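Open Day at Plirnard: How a Robot Arm Learns to Pick Things Up

In October the Plirnard workshop opened its doors to school groups. Most of the kids went straight to the robot arm and its big grey bin.
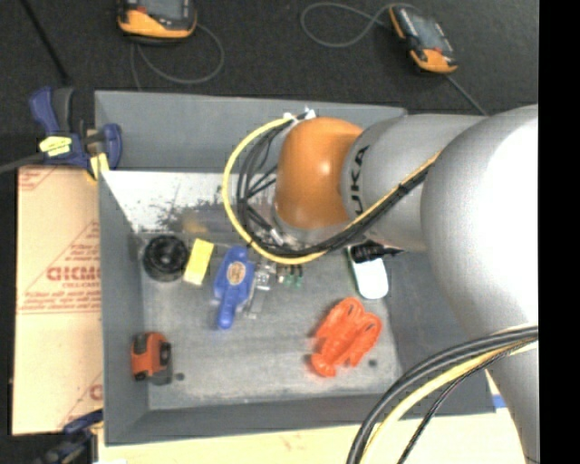 Pilar Echeverría asked whether the arm gets to practise, the way people do when they learn to catch a ball. It does. Picking things up is hard for a robot, and it needs a lot of tries.

Why is it hard?

Think about how you pick up a toy from a messy box. You look, you reach, and your fingers change shape before they even touch it. You don't have to plan any of that. Your brain started learning it when you were a baby.

A robot arm has to be given every part of the job. First, a computer has to work out where one object stops and the next one starts. Then it has to choose a spot to grab. Then it has to move the arm there without bumping the walls of the bin.

Some things are harder than others. A block has flat sides, so there are plenty of good places to hold it. A toy lobster has claws and a tail sticking out. See-through plastic is one of the hardest of all. Light goes through it, and a computer may see the floor of the bin and miss the plastic.

What are all the parts for?

A robot arm bends at its joints, a bit like your shoulder, elbow and wrist. Many factory arms have 6 joints. That is enough to reach a spot and also turn to face it from different sides.

The cables on the outside carry power and signals. They need some slack. If a cable were pulled tight, it could snap or come loose when the wrist turned. Look for the yellow one that makes a wide loop.

The clamp on the rim of the bin grips it tightly. A computer that has learned where the walls are will make mistakes if the walls move.

How does it practise?

At Plirnard the arm does 1,000 tries for each new set of objects. The computer, which the staff call Joton, keeps a record of every try. If a grab works, it is more likely to try that kind of grab again. If the object slips, that goes in the record too.

Is it safe?

Visitors stay 2 metres back, behind a line on the floor. A robot arm is heavy and strong, and it can start moving without a sound. There is a red stop button on the wall, and a staff member stands next to it the whole time.

Try it at home

Put on thick mittens, close one eye and pick up a coin, a sock and a spoon from a box. Which one was hardest? Now try using only two fingers.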